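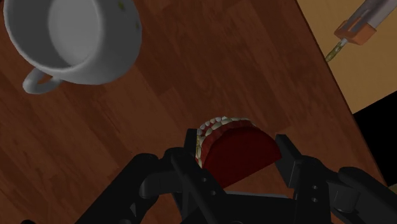 Amateur Astronomy > Spectroscopy > Slit Spectrographs

The Wurent 670 is a compact slit spectrograph for small and mid-size telescopes. It attaches at the eyepiece end, spreads the light of a star into a spectrum, and sends the result to a camera of your choice. It is meant for people who already take pictures through a telescope and want to start measuring what stars are made of and how fast they move.

Most beginners in spectroscopy start with a grating that screws in like a filter. Those are cheap and they work, but every bit of fuzziness in the sky ends up in the spectrum. A slit fixes the width of the light source before it reaches the grating, so the lines come out at the same sharpness on a poor night as on a good one. You lose some light in exchange. On a bright star you will not miss it.

What you can do with it

With the standard grating the resolving power is 2000. That is enough to classify stars by spectral type, to follow the hydrogen emission in Be stars as it grows and fades over months, and to confirm the type of a bright nova or supernova. It will show the broad emission bands of Wolf-Rayet stars easily. Planetary nebulae are good targets too, since their light is packed into a few narrow lines.

It will not find planets. Measuring the wobble a planet causes takes a far more stable instrument, normally fed by a fiber and kept at a fixed temperature. Some spectroscopic binaries with large velocity swings are within reach if you take a calibration exposure before and after each star.

The slit and guiding

The slit plate is polished metal with 4 slits of different widths, set by turning the plate in its holder. Light that misses the slit is reflected to a side port, where a guide camera shows the star field with the slit as a dark line across it. You center the star on the line and let your guiding software hold it there. Any small guide camera with a standard 1.25-inch nosepiece will reach focus.

Changing slits takes a few minutes with the supplied hex key. Do it indoors. The plate scratches easily, and a scratch near the slit can look like a faint star in the guide image.

Calibration

A neon and argon lamp is built into the body and swings into the beam with a lever. The lamp runs on 12 volts from the same supply as most mounts. Lines from the lamp are well spread through the red but thin in the blue, so for work below the H-beta line we suggest the separate Reltik lamp module, which adds more lines at the short end. It replaces the standard lamp cover and uses the same cable.

A printed chart of the lamp lines comes in the box. The wavelengths are also supplied as a text file that most reduction programs will read.

Telescope and mount

The optics are matched to telescopes of f/8 to f/10. A faster telescope will work, but the light cone will overfill the collimator and the extra light is lost. If yours is f/6 or faster, consider a Barlow lens.

The spectrograph hangs a fair distance behind the focuser, so check that yours can hold the load without tilting. A threaded connection is strongly preferred over a clamped nosepiece. Rebalance the mount with the cameras attached, and check clearance before pointing near the zenith.

Specifications

Grating: 600 lines per millimeter, interchangeable
Resolving power: 2000 with the narrowest slit
Coverage: 400 to 670 nanometers, in more than one exposure with small sensors
Slits: 4, on one rotating plate
Telescope connection: T2 thread
Science camera connection: T2 thread
Guide port: 1.25 inch
Lamp: neon and argon, 12 volt DC
Body: black anodized aluminum

In the box

Spectrograph body with grating and slit plate installed, lamp cable, T2 extension ring, hex key, line chart, dust caps. Cameras are not included.

Options

The Ouali high-dispersion grating covers a shorter stretch of spectrum in more detail and is the usual choice for watching the H-alpha line. It comes in its own cell, and the micrometer has to be reset after it is fitted. The Zesilau hard case has cutouts for the body, one spare grating and two small cameras.

Ordering

Each unit is aligned and tested before it leaves the shop, and the test spectrum is packed with it. Allow 72 hours for this after your order is confirmed. The next batch of Ouali gratings is due in February and can be ordered now.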